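### 3.2 Demonstration Collection

Demonstrations for the plate task were recorded by remote control in a white three-sided enclosure. Two operators, Kastriot Kos and Nesrin Demirtaş, each drove the two follower arms through a pair of hand-held leader arms, and the joint positions of the leaders were copied to the followers at every control step. No scripted motion was used at any point.

The operators recorded 442 episodes in August. Of these, 61 were removed before training, mostly for dropped plates or for pauses in which the operator had lost sight of the rack slot. The remaining episodes were labeled by Beril Soylu using the Lornari annotation tool, which marks the start and end of each grasp. Operators practiced for some 8 hours before their recordings were accepted.

Each episode pairs the joint readings with images from a fixed camera and from the wrist cameras. The fixed view covers both arms and the dish rack (Figure 2a, b). The wrist view always contains the gripper fingers, and at some arm positions it shows the table hardware and no plate (Figure 2c). Such images were kept in the training set.
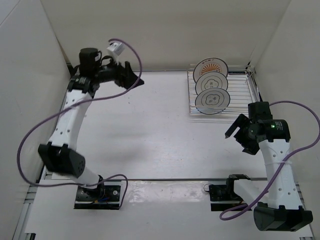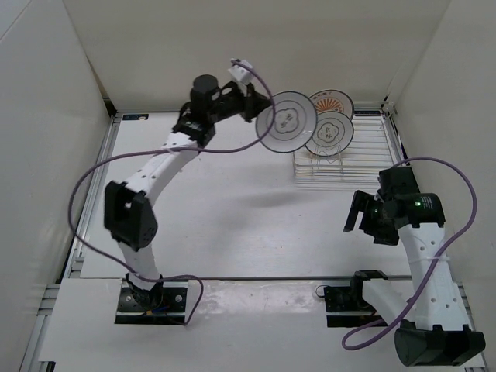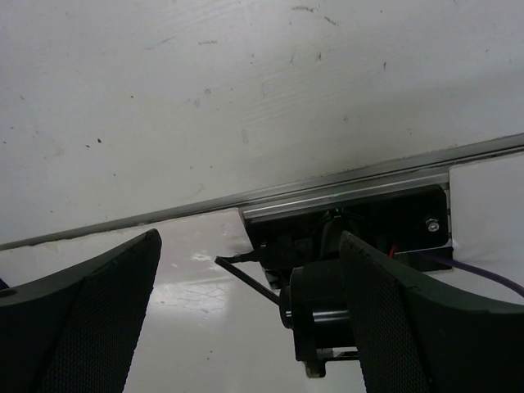

**Figure 2.** Workspace for the plate task. (a) Fixed view, three plates in the rack. (b) Fixed view, left gripper holding a plate beside the rack. (c) Wrist view, with both gripper fingers in the foreground.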